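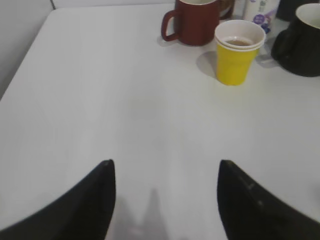
Visit to the Mekonnen glazed ware plant, Flidwood

The Flidwood plant opens its production floor to the public one Sunday in May. Visits run in groups of up to 25, starting at 9:30 in the morning, and last a little under three hours. I went because I had read the plant's short technical notes on reduced-temperature glazing and wanted to see how the kilns were loaded. What follows is in the order of the route, with some remarks on access at the end.

Body preparation

The tour begins in the slip house. Mekonnen buys its ball clay and kaolin already refined and blends them on site with feldspar and ground quartz. Blunging takes place in two octagonal tanks with slow paddles. The slip is then sieved, passed over magnets to take out iron, and held in an agitated storage tank for at least a day before use. The guide gave the target density as a weight per pint, read from a brass cup on a beam balance beside the tank. An electronic density meter was fitted to the feed line some years ago, but the cup is still used at the start of each shift and its reading is the one written in the log.

Part of the slip goes to filter presses to make plastic clay for the forming line. The rest is adjusted with deflocculant and piped to the casting shop. Press cake is stacked, covered, and left for three days, then run through a de-airing pug mill. The mill was not running during our visit. Trimmings from forming go back to the blungers at a fixed proportion of the batch. Glazed scrap is kept separate and is not returned.

Forming

Mugs and straight-sided cups are made on roller heads. A slug of clay drops into a plaster mold, the heated head descends, and the piece is formed in a few seconds. The molds travel through a dryer on a chain and come out on the far side, where the cup is lifted out leather-hard. Handles are pressed separately and joined with a thick slip. The joint is the weak point of the whole process. Most rejects at the white inspection bench, according to the board on the wall, were for handle cracks, with rim chips second.

The casting shop makes jugs and anything with a shape that the roller heads cannot produce. Molds are filled from overhead lines and drained after a timed interval. Plaster molds wear, and each one carries pencil marks for the number of casts made. The shop makes its own molds from resin masters in a small room at the back, which is worth asking to see if the group is not too large. Ours was given five minutes there and could have used fifteen.

Firing

Flidwood fires twice. The bisque kiln is a gas-fired tunnel on rails, and the glost kiln is a newer roller hearth bought from Drenell. The tunnel cars move on a fixed push interval, day and night, and the kiln has been cooled completely only for relining. A display by the entrance gave the number of ware cars pushed since the last reline as 3,092.

The roller hearth is the reason most technical visitors come. Ware rides on thin refractory bats, so there is far less kiln furniture to heat and the cycle is short. The control panel showed each zone with a setpoint and a measured value, and the early zone we were allowed to stand beside read 424 degrees Celsius against a setpoint of 400. The guide said that zone has no burners of its own and is heated by exhaust drawn back from the hot section, so it drifts with the load. I asked whether the drift shows in the glaze. The answer was that it matters only if sulfur or carbon is still leaving the body when the glaze begins to seal, and that a longer bisque had dealt with this. I would have liked to see the firing curve, but it was not among the handouts.

Glazing and inspection

Glaze is sprayed on flat pieces and poured and dipped on cups. The foot is wiped on a wet sponge belt before loading. Overspray is collected in a water curtain, settled, and tested, and a portion is reused in the dark colors, where small shifts in composition are harder to see.

Finished ware is inspected by eye and by ear. Each cup is tapped once with a short rod, and a cracked piece gives a dull sound. A sample from every shift also goes to the laboratory for crazing tests in an autoclave and for a thermal shock test, in which the piece is heated in an oven and dropped into cold water. Leaching tests for lead and cadmium are sent to an outside laboratory. The autoclave was open for viewing, with crazed pieces set out beside it and stained with ink to show the crack pattern. This was the best display of the visit – the difference between a tight craze and a wide one is much easier to grasp on the object than in a textbook.

Practical notes

Closed shoes are required and are checked at the gate. Hearing protection is issued before the press room. Photography is allowed except at the Drenell kiln panel. The route includes two flights of open metal stairs, and the alternative route by freight elevator has to be requested when booking.

The seconds shop is across the yard and takes cards only. Most of the stock was from the Sundusa range, a plain stackable cup in two sizes, marked down for pinholes or uneven glaze at the foot. There is no cafe. The bus to the station stops at the main gate, and on Sunday the last one leaves at 4:10.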